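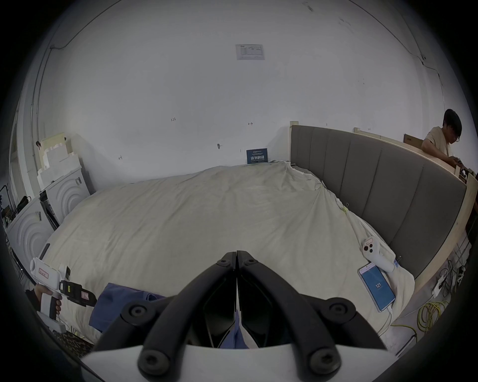
## Leave the sheet a little wrinkled

My grandmother pulled her sheets so tight you could hear them, and for years I did the same, every morning, walking round and round the bed like a tugboat. I've given that up. A plain beige sheet with a few long creases in it looks slept in and friendly, and I say let it be!

What I won't give up is clips. A couple of small ones along the headboard side will hold a loose sheet better than all that tucking (and my knees are grateful).
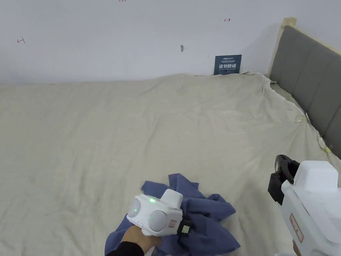 **Kedir Habte**
*Home columnist*

Then there's the blue thing in the middle of the bed. Every house has one, a shirt or a what-have-you, that gets dropped on the sheet and stays till Wednesday. I'd fold it right there, on the mattress, where you've got all the room in the world and nothing to bump into. A bed is the best folding table most of us will ever own, and a good soft padded headboard gives you something to lean on when you've run out of steam halfway through the socks.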